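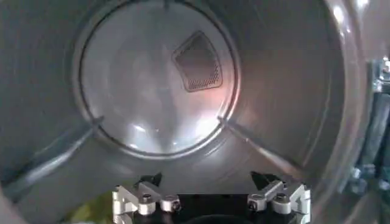 Key safes for holiday lets: your questions answered

I've looked after holiday cottages in and near Stinport for 11 years, and I must get asked about key safes more than bins, hot tubs and wifi put together. I've pulled the usual emails into one page so you can skip to your bit.

Which key safe do you use yourself?

Mostly the Lelladell push-button one, with a Wieczorek dial model on the two older cottages. The Wieczorek is the tougher of the pair but guests do struggle with the dials in the dark (I've had the midnight phone calls to prove it). If your guests tend to arrive late, go for buttons.

Where should I put it?

Out of sight of the road, but somewhere you can describe in one sentence. Mine are nearly all on a side wall at chest height. Don't put it right next to the front door if the door faces the pavement, and please don't hide it behind a climbing rose. I did that once and got a very scratched guest and a very fair review.

Brick or mortar?

Brick, every time. Mortar crumbles and the bolts work loose. If your walls are soft old stone, get somebody local to look before you start drilling.

How often do you change the code?

After every booking. I know people who change theirs once a season and I couldn't sleep! It takes me a minute or two with the door open, and I do it while the beds are being stripped.

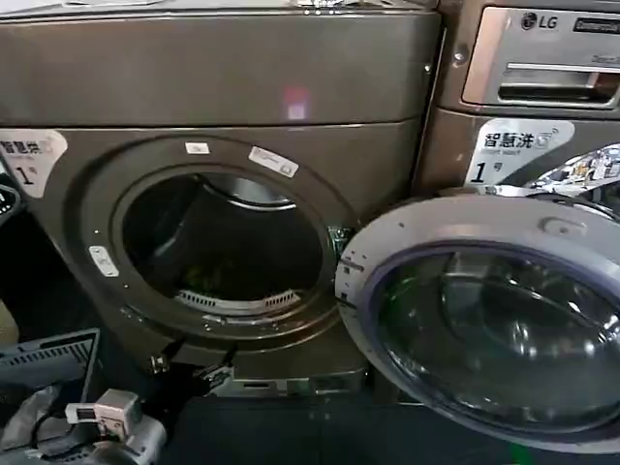

The one thing I'd say is to write the new code down before you shut the lid, then try it twice. I've locked myself out of my own key safe on changeover day with the next family already on the ferry, and I don't recommend it.

Can I use the last digits of the guest's phone number?

You can, and guests like it because they remember it. Just check that your safe has enough digits and doesn't mind repeats. Some push-button ones can't use the same number twice, and most of those don't care what order you press them in either, so there are fewer possible codes than you'd think.

Will my insurer be happy?

Ask them, and get the answer in an email. Mine wanted the make and model and a photo of it on the wall. Another owner, Ermelinda Lobo, was told by hers that the spare set couldn't live in the safe while the cottage stood empty, so she takes it home between lets.

Wouldn't a smart lock be easier?

Maybe. I had a Valetti keypad lock on one door for a whole summer and loved not having keys to chase. Then the batteries went flat one April, and I hadn't kept a key anywhere sensible. If you go that way, change the batteries on a fixed date and keep a proper key with a neighbour.

The buttons have gone stiff. Is it broken?

Probably just grit or salt, especially near the sea. Give it a blow-out with an air duster, then a little dry graphite or PTFE spray. I keep oil away from mine as it seems to collect every bit of dust going. And do use the rubber cover, it's there for the rain.

A guest has gone home with the key. What now?

Ring them first, it's nearly always in a coat pocket. If it hasn't come back by the next changeover I have the cylinder swapped, and I keep a spare one with 9 keys cut for it in my kitchen drawer.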